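Search stories Search

The Bed in Room 37

2 min read

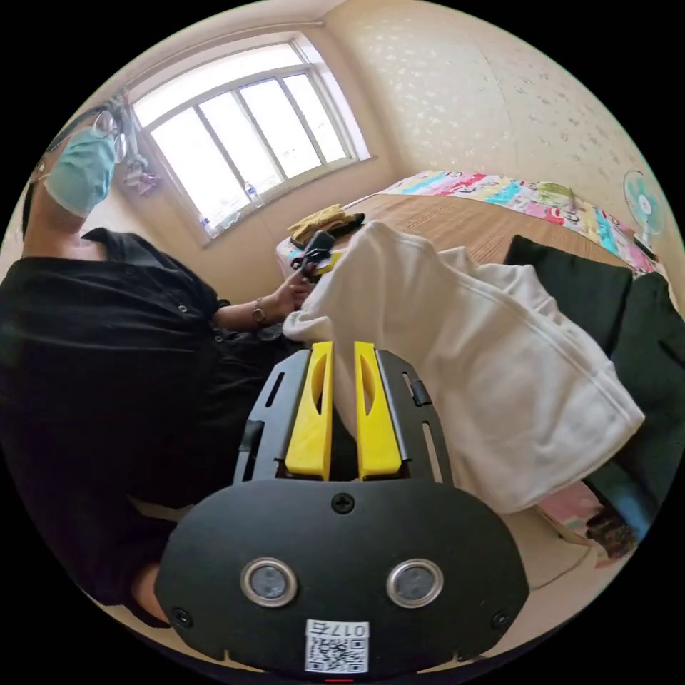
The white cloth on the bed.

My aunt had 90 rules for a bed, and the first was that you do not speak while you make it. I broke this rule on my first morning at the Moreira guesthouse.

"Who slept here?" I asked.

The older maid pulled the sheet toward her. "Someone who left before the rain," she said.

Under the pillow I found a bus ticket to Jerkell, folded very small – so small that I first took it for a button. I wanted to give it to her. Then I put it back and laid the pillow over it, and we went on to the next room.

Related stories
The Ferry to Eltenine
83 Spoons
A Winter Coat for Jerkell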